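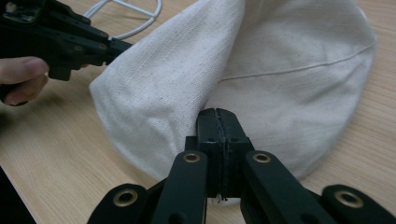 Fig. 1. Woven canvas, apparently unbleached cotton, with a stitched seam.

TEXTILES 2, HANDOUT 8
Woven Cotton: Structure, Weight and Shrinkage
Prepared by Giuliana Villca. Revised 18/11/2021.

Read before the lab session. Bring the record sheet from Handout 7; the shrinkage table is on the back.

8.1 Terms

Warp: yarns that run the length of the loom, held under tension during weaving.
Weft (filling): yarns inserted across the warp.
Selvage: the self-finished edge parallel to the warp.
Sett: number of warp ends per unit width. State the unit every time.
Crimp: the waviness a yarn takes on as it passes over and under the yarns of the other set. It is expressed as a percentage of the cloth length.

Duck and canvas are used loosely in the trade. In this course both mean a closely set plain weave, and the yarn count must be given separately.

8.2 Plain weave

Each weft yarn passes over one warp end and under the next, and the following pick reverses the order. Plain weave has the largest possible number of interlacings for a given sett. It therefore resists yarn slippage well and drapes poorly compared with a satin of the same weight. Tear strength is also lower than in a twill of the same yarns, as the yarns cannot group together ahead of the tear.

Unbleached cotton keeps part of its natural wax and some fragments of seed coat. The fragments show as dark flecks. They are not a weaving fault and should not be entered as one. Scouring removes most of the wax. Bleaching is needed to take out the color of the flecks.
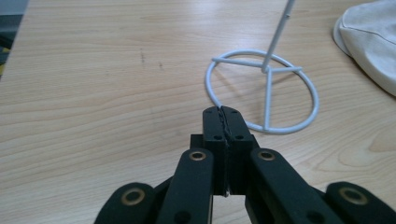
8.3 Fabric weight

Weight is reported as mass per unit area, in grams per square meter. Cut the specimen away from the selvage, condition it in the standard atmosphere, and weigh it without folding it over the edge of the pan.

W = m / A

where m is the conditioned mass in grams and A is the specimen area in square meters. A specimen of 100 square centimeters with a mass of 2 grams gives W = 200 grams per square meter. The usual error is leaving the area in square centimeters.

8.4 Relaxation shrinkage

Cloth leaves the loom stretched. When it is wetted without tension, the yarns recover and crimp increases. The cloth becomes shorter, and normally more so in the warp direction.

S = 100 (L0 - L1) / L0

L0 is the distance between marks before washing and L1 the distance after washing and drying flat. Report warp and weft separately. A negative value means the specimen has grown; check the marks before recording it.

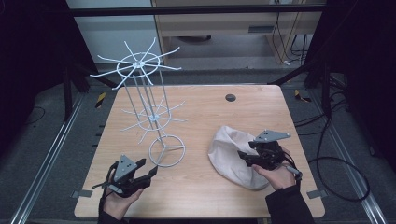
Progressive shrinkage is a different effect and appears over repeated washes. One wash cycle cannot separate the two. Percy Paucar's group will run the repeated cycles in May, and those results belong in Handout 14.

8.5 Problems

1. A specimen measures 250 mm between marks before washing and 235 mm after. Find S.
2. Explain why crimp must be known before yarn length can be worked out from cloth length.
3. A twill and a plain weave have the same yarns and sett. Which has the higher tear strength? Refer to 8.2.

Hand in problems 1 and 2 to Marilou Layug at the lab desk. Problem 3 is for discussion.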